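Graltcombe Serviced Rooms: Linen and Bedroom Order
Progress report, second period, to August

1. Scope

The period covered room turnaround and the handling of tenants' clothing and bedding in the furnished rooms at Graltcombe. Of the 105 rooms in the program, 50 have been moved to the new bed and storage layout. The remaining rooms keep the old layout until the shelving order is filled.

2. Spending

Expenditure on textiles in the period was 700 against the approved line. This went to replacement sheets and pillow covers from Brustex. No furniture was bought. The storage line is unspent and we ask that it be carried into the next period. Transport from the Olon depot was charged to general costs, as agreed at the last review.

3. Work done

The inventory of bedding is complete and stands at 268 pieces, not counting items that tenants own. Tenants' own bedding stays in use where it is in fair condition. It is not entered in the inventory and is not sent out with the Brustex load.

The folding procedure was revised once. The first version called for clothing to be folded on a table, but most of the rooms have no table of a useful size. Folding is now done on the bed, after the bed has been made. Folded items are left at one side so that the remaining surface stays free for the next garment. Hanging items go to the hook rack or closet. Blankets not in use are folded and kept apart from clothing.

Rooms on the Căpraru side were done first. They are small, and access around the bed is limited. Work there was scheduled for the morning, when the corridor is clear.

Bedroom, Căpraru side, during clothes folding.

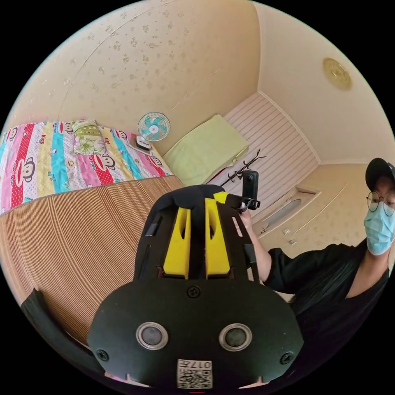
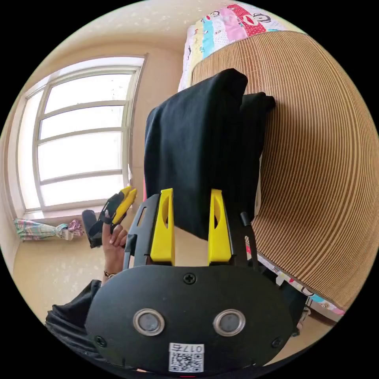
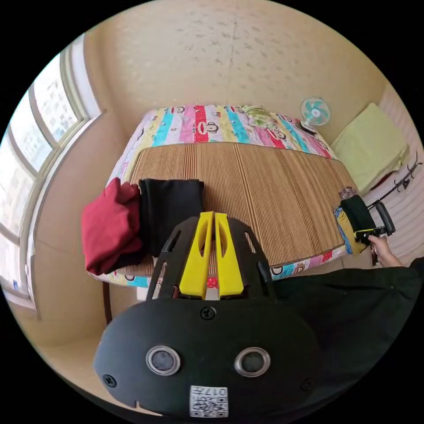
4. Open points

The main open point is the bed surface. Smooth covers let folded clothing slide when the next item is put down, and bundles near the side have to be redone. Mats give a firmer base. In the third picture the dark red and black garments sit as neat bundles on the ribbed mat, near the edge of the bed, and this is the result the procedure asks for. We propose to allow mats in all rooms where the tenant already has one, and to test a plain cotton cover in the others. The cost of the test can be met from the textile line.

Small personal items left on the bed remain unresolved. The procedure does not say where they should go, and practice differs from room to room. A shallow tray on the closet shelf is under review. Prices have been requested and will be included in the next report, together with the revised delivery schedule for the shelving.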